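Jekurton Offers Cafe Counter Robot With Fewer Promises and a Three-Month Exit
Company says buyers are right to doubt the category, and publishes what its machine still gets wrong

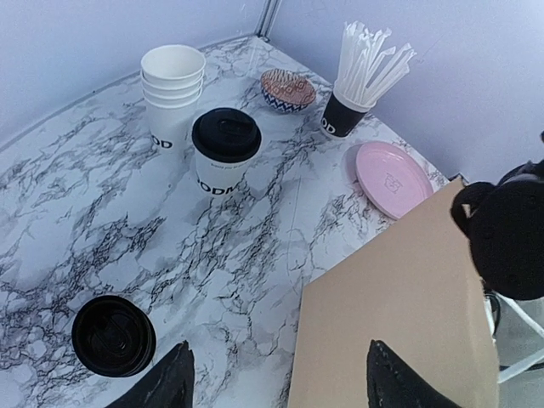
Wrist view from the Jekurton counter unit, with paper cups, black lids and wrapped straws on the work surface.

BERKOLHAM, April – Jekurton today opened orders for its counter unit, a robot arm service for small coffee shops that sets out cups, fits lids and clears light items between customers. It does not make coffee, and the company has no plans to say that it will.

"Shop owners have been shown plenty of robot baristas, and most of them ended up unplugged," said Jeanie Laing, who runs sales at Jekurton. "I'd be suspicious of us too. Ask for the failure log before you ask for the price."

That log is part of the offer. In a trial of 1000 lid placements at the company's Fallness workshop, 11 lids had to be finished by hand. Jekurton cautions that the trial used one cup size under steady lighting and should not be read as a forecast for a busy store.

Nested cups remain a weak point. The gripper sometimes lifts two when it should lift one, and the current software catches the mistake only after the cups leave the stack. Wrapped straws are slower still. Staff should expect to hand those out themselves for now.

"A person with a free hand beats it on straws every time," said Ye-ji Oh, lead engineer. "We left the task in because customers asked to see it. I would not buy the unit for that."

The service includes installation, a wrist camera, remote support and replacement gripper fingers. Setup takes some 5 hours and requires a fixed table. Moving the table means calibrating again, at the customer's cost after the first visit.

Sun-ja Ji, owner of the Jia coffee counter in Berkolham, tested an early version and has not decided whether to keep it. "It was good at lids," she said. "My question is how much I want to pay for lids."

Customers may cancel without a fee during the first 3 months. Jekurton makes no claim about labor savings and will not publish one until stores outside its own workshop have supplied figures.

Press contact: Seo-ah Han, Jekurton, Fallness office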